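# Szulcについて

Szulc(シュルツ)は、家で使う机を片づける会社です。グリルクポート(Grirkport)の港に近い坂の途中に、小さな事務所があります。お客様のお宅にうかがい、机の上と机のまわりを、お客様といっしょに整えます。部屋全体の大掃除や、引っ越しの荷造りはしておりません。机だけです。

代表のデイシー・コンドリ(Deisy Condori)と申します。このページの日本語は、私が自分で書きました。日本語は大人になってから勉強しましたので、少し固い言い方や、不自然な言い方があるかもしれません。意味が分かりにくいところがありましたら、どうぞご連絡ください。直します。

## 会社の名前

Szulcは私の名字ではありません。私が最初に働いた文房具店の名前です。店はタロルスカ(Tarorska)という町にあり、ノート、封筒、インク、それから机の引き出しに入れる仕切りを売っていました。店主が店を閉めるとき、名前を使ってもよいと言ってくださいました。看板もいただきましたが、重くて壁に掛けられないので、今は事務所の床に立ててあります。

文房具店では、お客様がよく「引き出しに入らない」と言って商品を返しに来られました。私は返品の受付をしながら、引き出しの深さや、机の奥行きをお聞きするようになりました。お聞きした数字を紙に書いておくと、次に来られたときに、合うものをすぐにお出しすることができます。これが今の仕事の始まりだと思っています。

## 私たちの仕事

ご訪問は、1回3時間です。うかがうのは2名で、1名がお客様とお話しし、もう1名が寸法を測ったり、物を動かしたりします。お客様がお一人のほうが落ち着くとおっしゃる場合は、1名でうかがうこともできます。

最初に、机の上の物をすべて下ろすことはしません。ほかの会社では、まず全部出して床に並べる方法が多いと聞きました。私たちは、毎日使う物をその場所に置いたまま、お客様にいつものように座っていただきます。そして、手がどこへ動くかを見せていただきます。右手でマウスを使いながら左手で飲み物を取る方と、いったん手を止めて飲む方とでは、カップの場所が違います。電話が鳴ったときに紙を探す方には、紙の場所を先に決めます。

そのあとで、使っていない物についてお聞きします。捨てるかどうかは、お客様がお決めになることです。私たちからは「捨てましょう」と申しません。その日に決まらない物は、箱に入れて、ふたに日付を書き、お部屋のどこかに置いていただきます。箱はこちらで用意します。

## 仕事の物と、好きな物

机の上には、仕事の物と、好きな物があります。お客様の中には、ご予約のときから「飾りは全部しまったほうがいいですか」と心配される方がいらっしゃいます。しまわなくても大丈夫です。家の机ですから、家の物があってよいと私は考えています。ただ、壊れやすい物については、肘や袖が当たらない場所をいっしょに探します。

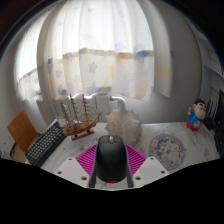
寸法の測り方は、会社を始めてから何度も変わりました。以前は机の幅と奥行きだけを書いていましたが、今は、椅子を引いたときの場所と、キーボードの角度も書きます。机の端と平行に置かなければいけないという決まりはありません。写真の机では、黒いキーボードが斜めに置いてあります。その奥の端の近くに小さな白いカップがあり、模型の船の索具に少し隠れています。このような置き方のときは、カップに手を伸ばす道と、船の細い部分との間を、私たちはよく見ます。帆船の模型は横から見ると小さいのですが、索具は思ったより外に広がっていることがあり、袖の広い服の方は特に気をつけていただきたいです。船を動かすのがおいやでしたら、カップのほうの場所を変えます。

## テーブルクロスについて

ご質問が多いので、ここに書いておきます。机にテーブルクロスを掛けたまま仕事をしてもよいか、というご質問です。

私の母も、食事の机と書き物の机が同じで、いつも布を掛けていました。私は布のある机が好きです。白い地に薄い灰色や薄い紫の細かい模様が入った布は、細かいごみが目立ちにくく、部屋も明るく感じられます。ただし、模様や表面によっては、マウスの動きが悪くなることがあります。そのときは、マウスの下だけに薄い板か、マウスパッドを敷いてください。布を全部はずす必要はありません。

布がすべる場合は、机の裏側で留める道具をお持ちします。洗濯のために月に1度ははずすことをおすすめしていますが、電気の物が多い机では、はずすことが大きな仕事になってしまいます。そのような机には、半分ずつはずせるように、布を2枚に分けて掛ける方法もあります。切った布の端は、事務所で縫ってお返しします。

## 電気の物とコード

コードは、むりに隠さないようにしています。箱の中に全部入れてしまうと、見た目はきれいですが、1本だけ抜きたいときに困ります。私たちは、コードの両方の端に小さな紙の札をつけます。札には、お客様の言葉で名前を書いていただきます。「音の箱」「兄のもの」などと書かれた方もいらっしゃいました。お客様に分かれば、それが正しい名前です。

電気の配線工事と、機械の修理はできません。古くなったコードや、熱くなるコンセントを見つけたときは、お知らせして、そこには手を触れません。町の電気店の連絡先をお渡ししています。

## 椅子

椅子の販売はしておりません。今お使いの椅子で考えます。木の椅子の場合、背もたれが机の端に当たって傷になることがありますので、当たるところにフェルトを貼ります。フェルトは薄い茶色と黒がありますが、木の色に近いものを事務所で切ってからお持ちしたいので、ご予約のときに椅子の色を教えてください。

## 記録

うかがった机は、1台ずつ記録用紙に書いて残しています。昨年の10月に棚を整理しましたとき、用紙は513枚ありました。お名前の欄は別の紙にして、鍵のある引き出しに入れております。用紙には、机の寸法、利き手、窓の向き、その日に決めた物の場所を書きます。

2回目のご訪問のとき、この用紙を持ってうかがいます。最初に決めた場所から、物が動いていることがよくあります。これは失敗ではないと思っています。動いた先が、その方の本当の場所かもしれません。用紙を見ながら、どちらがよいか、もう一度お話しします。

記録用紙の写しが必要な方には、無料でお送りします。ご家族が机を引き継がれるときに役に立った、というお手紙をいただいたことがあります。

## 料金とうかがえる地域

料金は1回3,505円です。箱、コードの札、フェルトはこの中に入っています。布を切って縫う場合だけ、別に糸と手間の代金をいただきますので、先に金額をお知らせします。

うかがえるのは、グリルクポートの町の中と、スタトフ(Statov)の駅から歩いて行けるところです。タロルスカには、春と秋だけ、日を決めてうかがいます。それより遠い方は、手紙でのご相談をお受けしています。机の絵を描いてお送りください。上手でなくても大丈夫です。よく使う物に丸をつけて、利き手を書いていただければ、私が返事を書きます。返事には、だいたい2週間かかります。

## ご予約の前にお願いしたいこと

ご訪問の前に、机を片づけないでください。ふだんのままのほうが、私たちにはよく分かります。

飲みかけのカップも、そのままで構いません。大切な書類だけは、ほかの部屋に移しておいてください。小さなお子様や動物がいらっしゃるお宅では、ねじや札を床に置かないようにいたしますので、先にお知らせください。

ご連絡は、事務所の電話か、お手紙でお願いいたします。午前中は外に出ていることが多く、電話は午後のほうがつながりやすいです。

2020年2月19日
Szulc 代表 デイシー・コンドリ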